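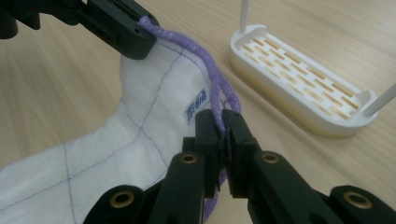 Issue 18, page 6

Submitting Death Notices and Obituaries: Frequently Asked Questions

By Chaminda Khan, Notices Desk
Updated March

The Holanda Record publishes death notices, obituaries, and anniversary memorials for families in Holanda, Dristov, and the surrounding townships. The answers below apply to the printed paper and to the online notices page.

What is the difference between a death notice and an obituary?

A death notice is a short announcement giving the name of the deceased, the date of death, and the time and place of the service. An obituary is a longer account of the person's life and may include family history, employment, military service, and memberships. Families may place either one or both.

Who may submit a notice?

Notices are accepted from an immediate family member, the executor of the estate, or the funeral home in charge of arrangements. A friend or neighbor may submit a notice with the written consent of the next of kin.

Does the Record confirm the death before publishing?

Yes. Every submission must name the funeral home, crematory, or hospital involved, together with a telephone number. The desk will call to confirm. If the death took place outside the country, a copy of the death certificate or a consular letter is required.

How long may an obituary be?

A death notice may run up to 200 words. An obituary may run up to 1000 words. Longer texts will be returned to the family for shortening; the desk does not cut an obituary without permission.

Will my text be edited?

The desk corrects spelling, punctuation, and the form of dates and place names. It does not change the family's choice of words. "Passed away," "died," and "entered into rest" are all acceptable. A proof is sent by email before publication, and the family is asked to reply with approval or corrections.

What is the deadline for the Saturday paper?

Text must reach the desk by noon on the day before publication. Approved proofs must be returned by 6 p.m. the same day. Notices received after that time will appear in the next printed issue, although they can usually be placed online sooner.

How should surviving relatives be listed?

The usual order is spouse or partner, children, parents, brothers and sisters, and grandchildren. Families may depart from this order. The names of a child's spouse are customarily placed in parentheses after the child's name. The Record will not remove a relative's name at the request of another relative once the notice has been published — please settle the list before approving the proof.

May I include a photograph?

One photograph may be included with a death notice and two with an obituary. A clear print or a digital file is suitable. Prints left at the front counter are kept for collection and should have a name and telephone number on the back.

May I ask for donations in place of flowers?

Yes. Please give the full name and mailing address of the organization. Personal fundraising pages may be mentioned in the online version only.

Should I print the home address of the deceased?

The desk advises against it. A town or neighborhood is sufficient, and the full date of birth may be reduced to a year.

What if there is an error in the printed notice?

Please contact the desk as soon as possible. Errors made by the Record are corrected online on the same day and the notice is printed again without charge. Errors that appeared in the approved proof can be corrected online without charge, but a second printing is billed at the regular rate.

How long does a notice remain online?

Online notices are permanent. Guest books stay open for 18 months, after which they may be read but not signed.

Where can I find an older obituary?

Bound volumes of the Record and of its predecessor, the Zilham Messenger, may be consulted in the reading room of the Plirnelel Library. The library holds almost all issues of both papers. Requests for copies should give the full name of the deceased and the year of death — a month is helpful if known.

Is help available with the writing?

The front counter has a printed form that asks for the usual facts in order. Staff can answer questions about the form but cannot compose the obituary. Most funeral homes offer this service.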